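About Custham Ratepayers' Desk

We read utility filings so you don't have to read all of them. That's the short version.

Longer version. Custham started in a spare room over a print shop, July, two people and a borrowed scanner. Ramiro Carrasco had just lost a fight over his water district's connection charge and wanted to know how the number got made. Olga Prieto used to draft bill summaries for a state legislator and could tell him. They wrote it up, 2 pages, and left copies at the library. All gone by the weekend. So they wrote another one.

What we cover

Irrigation and water districts. Municipal power. Rate cases, bond measures, the renewable purchase rules and who gets carved out of them. Small hydro comes up a lot, more than we'd like. We follow state bills if they touch a local bill, and we drop them when they don't.

We don't cover federal races. We don't endorse. People ask every fall, the answer is still no.

How we work

Agenda comes out, somebody reads it that night. If theres a rate item we pull the staff report and the last three years of budgets. Then calls. Then a plain summary, usually one page, sometimes longer if the district used a consultant, because then there's an appendix and the appendix is where the good stuff is.

Every summary gets a second reader who hasn't seen the filing. If the second reader can't say what the vote is about, it goes back. Begoña Echevarría does most of the second reads and sends a lot back.

Corrections go at the top of the page, dated, old wording left in. Districts write to us too and we print the letters if they're under 600 words.

Who pays

Members, mostly. $50 a year, or less, just ask. We have 180 members right now and would like more. One foundation grant, from the Plillis Fund, covers records requests and copying fees. No money from utilities, developers, unions or campaigns. No ads. Our books are open to members, email and we'll send the latest.

Who we are

Ramiro Carrasco, editor. Water, charges, anything with a formula in it.
Olga Prieto, legislation. Reads the amendments first and the bill after.
Begoña Echevarría, second reader, letters, also the phone.
Torben Brinkmann, power contracts and the Rurnness substation file, which is still going.
Recep Yazıcı, website, meeting calendar, the email list. If you got the same newsletter twice that was the old list, its fixed now.

Next public session is 6th December, on the new tiered rates. Bring a bill if you have one. Bring last year's too. Coffee, no slides.

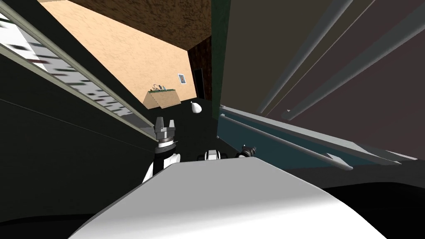 Getting in touch

Email is best. Phone is mornings only. Tips can be anonymous but we need a document or a place to look for one, we won't run on a hunch. Tell us which district you're in, first line please, it saves us a day.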